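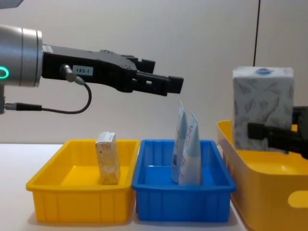 Figure 7.1 A robot arm with a black parallel gripper. The label on the gripper reads "163-1."

Chapter 7
Pleas and Plea Agreements

Most criminal cases in the United States never reach a jury. They end when the defendant pleads guilty, usually under an agreement with the prosecutor. This chapter explains how those agreements are made, what a judge must do before accepting one, and what happens when one side fails to keep its promise.

We will follow one case through the chapter. In State v. Nikolaidis, the defendant was charged with burglary of a warehouse in the town of Filska and with receiving stolen property. The property belonged to a parts dealer, Bralix Supply, whose inventory listed 429 missing items. In August, the defense and the prosecutor reached an agreement. The defendant would plead guilty to receiving stolen property, the burglary count would be dropped, and the state would recommend a sentence of two years.

The agreement raises several questions. Could the judge impose a longer sentence than the one recommended? Did Bralix have a right to be heard before the plea was accepted? Could the defendant withdraw the plea after learning that it would cost him his job at Vurance Freight? The answers depend partly on state law, and you should check the rules where you live as you read.

Types of Agreements

In a charge agreement, the prosecutor drops or reduces one or more counts. In a sentence agreement, the prosecutor promises to recommend a certain sentence, or not to oppose the one the defense asks for. Many agreements do both – the Nikolaidis agreement is one of these.

A recommendation is not the same as a binding term. Where the agreement only calls for a recommendation, the judge may usually go above it, and the defendant may have no right to take back the plea. Judges are expected to explain this in open court before the plea is entered.

Key Terms

plea agreement
charge agreement
sentence agreement
factual basis
withdrawal of plea
restitution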